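Fake update window spreads password stealer through online shops

Visitors of small online shops are again being asked to install a browser update which does not exist. The security firm Koskela published a warning on this in October 2020, after its analysts found the same harmful script on 86 shop websites. Most of them run an old version of the shop software Dalladance.

The attack is not complicated. The criminals enter the shop through a known hole in the product review module and add one line of code to the page footer. When a customer opens the page, a window covers the whole screen and says that the browser is out of date. The button in this window downloads a file of less than one megabyte. Inside is Zastora, a program which collects saved passwords and sends them to a server abroad.

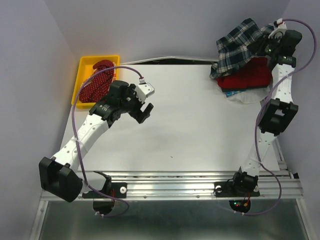
Prallside Security Desk

According to Koskela, nearly 2000 computers have contacted this server. The majority belong to private persons, but there are also machines from offices, where one stolen password can open the way to the mail of a whole company.

The makers of Dalladance closed the hole already in September. The correction is not installed automatically, and the shop owner has to start it by hand from the administration panel. Owners who changed the design of their shop should also look into the footer file, as the update does not remove code that was added before.

Users are advised to update the browser only from its own menu and never from a window on a web page. Whoever has opened the file should disconnect the computer from the network and scan it with an antivirus program. The passwords must then be changed from another, clean device, beginning with e-mail and online banking. Koskela has put the full list of affected shops on its website and will add new addresses when they are confirmed.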